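Search questions Search Advanced

Arranging a small writing and craft table with a dry-erase board

Asked by Stelios Konstantinidis, February 25, 2008

I am responsible for the activity corner in a shared study room in Umolwood. The table has a black top, and the following articles are kept on it: a light blue two-handled bowl, a small cabinet with a pinkish drawer, a pink cup for utensils, a flat pink tray, a pale rectangular board laid flat at the front, a slender red stick used for pointing, and several small writing and erasing items.

At present the larger articles are placed in a row at the back and the board is placed in front of them. Users of the table have submitted two complaints. The first is that small items migrate onto the board. The second is that the red stick has no fixed place and is set down wherever its last user was working. I should be grateful for advice on whether the back row should be retained, and on where the stick ought to be stored. The budget is 28 dollars.

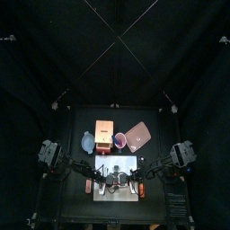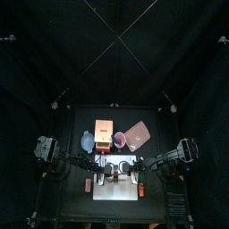 The red stick and the board, at closer range: 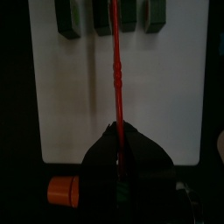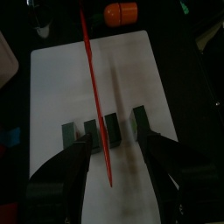 Vangelis Margaritis replied that the back row should be retained. Articles used occasionally belong at the far side of a table, and the area nearest the user should be reserved for the task itself. He recommended the following changes.

Assign the tray to small items only. Markers, erasers and caps should be returned to it at the end of each session. The tray should be set square to the edge of the table and moved forward to within easy reach of the board.

Store the stick in the cup if the cup is heavy enough to stay upright with it. A long stick will tip a light cup. Where this is a concern, a shallow wall rack is preferable. The Sonero rack sold at the Derkach store has 5 slots and was within your budget when our reading room purchased one in May.

Do not store anything in the bowl without a label. An open bowl becomes a collection point for paper clips and wrappers.

Second answer

I would get rid of the bowl. We had one and it was always full of junk. Also, close the drawer when you are done, as sleeves catch on an open one.

Third answer

The previous answers are sound, but neither addresses the board. A board that lies flat will always attract objects, whatever rules are posted. Two low strips of felt along the far edge will mark the boundary clearly and can be removed without residue if a mild adhesive is used. Our office applied them to 5 tables, and the practice has been continued. I would not recommend the Zervas adhesive strips for a painted surface. They lifted the finish on one of our tables and the repair cost more than the strips had.

Was this page useful? Yes No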